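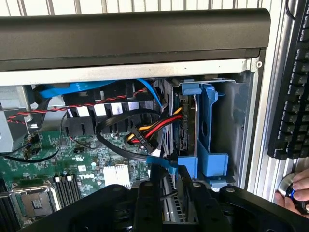

Worry time is a daily appointment with everything you'd prefer to avoid, and you have to keep it. You pick a slot, sit down and fret on purpose, so that the rest of the day gets a bit of peace. Think of the Dell tower at the top of the page, lying on its side with its green motherboard on show. You're doing much the same to your head, with fewer screws and a cup of tea.

Step 1. Choose your slot
Fifteen minutes, same time every day. Mine is half past five. Avoid bedtime, when a slightly odd email from your manager becomes the end of your career.

Step 2. Park worries as they turn up
Carry a small notebook. When a worry arrives at eleven in the morning, write down just enough to recognise it later ("boiler", "Mum's knee", "what I said in Masanja") and go back to what you were doing. It will complain. Let it.
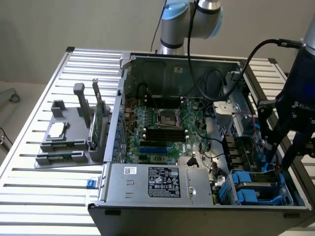

Step 3. Keep the appointment
Read the list. Cross out anything that has gone stale since you wrote it. In my first week this included a whole page about a parking space.

Step 4. Sort what's left
Put each worry under "can do something" or "can't". The plate on the ribbed panel below has the right idea, with the processor in its own square tray and the blue drive carrier above it.

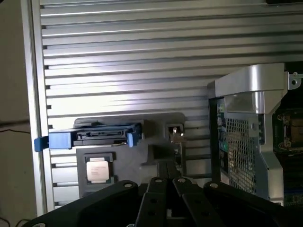 Anything in the first column gets one small action and a time to do it. "Ring surgery, ten o'clock" will do; "sort out health" won't. Keep the columns as far apart as that drive carrier and that processor, each with its own spot, or the boiler will end up tangled with the fate of the planet.

Step 5. Stop
Set an alarm and obey it. If the worries are swamping you, or the slot keeps stretching, talk to your GP.

Akinyi Kombo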